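Workshop Tips: Arm Software

Notes from the bench, added to as we go. Most of these come from the PC teardown cell at Jullholm, a few from the older cell in Grirnolcombe. They assume you already have an arm that moves and a wrist camera that streams.

Save the hand-eye calibration with a date in the name
Overwriting the old one is how you lose an afternoon. Keep the last three and have the planner print which one it loaded at startup. If picks are suddenly off by the same amount in the same direction, check this before touching the detector.

Recalibrate after any bump to the camera clamp
Even a small one. A quick check is to drive the tool to a known corner on the fixture plate and look at the gap. If it is more than 2 mm, redo the whole thing.

Stop planning against the full mesh
We started with a detailed model of every case, and Kohlhase (our planner wrapper) took forever on each query. Boxes are enough for the case walls, the drive cage and the power supply. Pad them a little. Query time dropped to 157 milliseconds on the same machine and the paths looked no worse.

Treat cables as a keep-out zone
Don't try to model them. Segment anything thin and colored, grow the mask, and tell the planner it is solid. You will lose some reachable poses near the edge of the case. Put those on a list and do them by hand.

Approach straight down, leave straight up
Inside a case, use a Cartesian move for the last stretch and for the retreat. Joint-space moves swing the elbow and the wrist follows. Set the retreat height from the tallest thing in the case and add the camera, which hangs lower than people remember.

Turn off auto exposure
Bare metal fools it. Point the camera at a power supply and the board next to it goes nearly black. Fix the exposure once with the bench lights on and write the value in the config file. In September we moved the cell nearer a window and had to do it again, so now there is a blind.

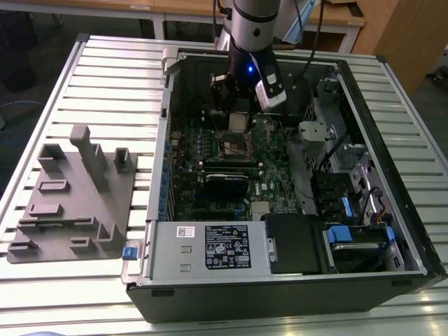
Log the force readings even when nothing goes wrong
You want a record of what a good run looks like. Skorkard, the log viewer, can lay two runs over each other, and a bad contact shows up as a step well before the controller stops. Keep over a month of logs if you have the disk space.

Set the speed limit in one place
Ours used to live in the teach pendant, the driver config and the task script. Take the lowest, put it in the driver, delete the others.

Name your frames like a person will read them
"board_corner" is fine. "frame_2" is not. Same goes for saved poses.

Do a dry run after every config change
Raise the whole path by a hand's width and play it at low speed with the gripper closed. Watch the cable on the wrist while it turns. If it pulls tight at any point, add a joint limit for the last axis and plan again.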